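Last updated May 7, 2018

# Making a full-size paper pattern from a garment you already own

Use this method when you have a shirt or simple jacket that fits well and want to make another without taking the first one apart. It works for woven fabrics. Stretch fabrics need a different approach, covered on the knitwear page.

## What you need

- Plain white paper in large sheets. We buy the Zoltolen sheets, but any plain paper that doesn't tear when pinned will do.
- A soft pencil and a fine black pen
- A clear ruler and a curved ruler
- Up to 15 fine pins
- A tracing wheel
- A board or mat that you can push pins into

Lining paper from a decorating shop is cheaper, but it comes on a roll and has to be flattened overnight under books.

## Preparing the garment

Press it first, without starch. Fasten the buttons, find the centre back by folding the shirt in half, and mark it with a line of tacking in a bright thread. Do the same for the straight grain on each sleeve, from the shoulder point to the cuff.

## Tracing the back

1. Lay the paper on the board and draw a long straight line near one edge. This is your centre back.
2. Put the garment on top with the tacked line against the pencil line. Pin every 4 cm along it.
3. Smooth the cloth outwards with a flat hand. Don't pull it.
4. Pin through the seam lines at the neck, shoulder, armhole and side.
5. Run the tracing wheel along each seam, pressing hard enough to mark the paper.
6. Take the garment off and join the marks with the pencil, using the curved ruler at the neck and armhole.

Repeat for the front, then the sleeve. If there is a yoke, trace it separately – it is tempting to include it with the back, but the seam often has shaping in it.

## Checking the sheet

Measure each seam on the paper against the same seam on the garment. On my last shirt the shoulder came out 4 mm short and I had to redraw it. Then hold the sheet upright by its top corners and look along the curves. A bump in an armhole shows up more easily this way than when the paper is flat.
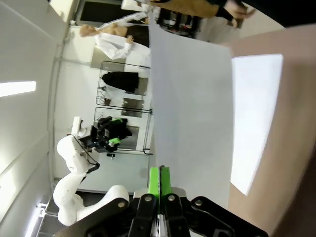 *A large plain sheet held upright, with a clothes rack behind.*

Add the seam allowance last, in pen. Write the piece name, the grain line and the number to cut on every piece before you put any of them away.

Piret Kairys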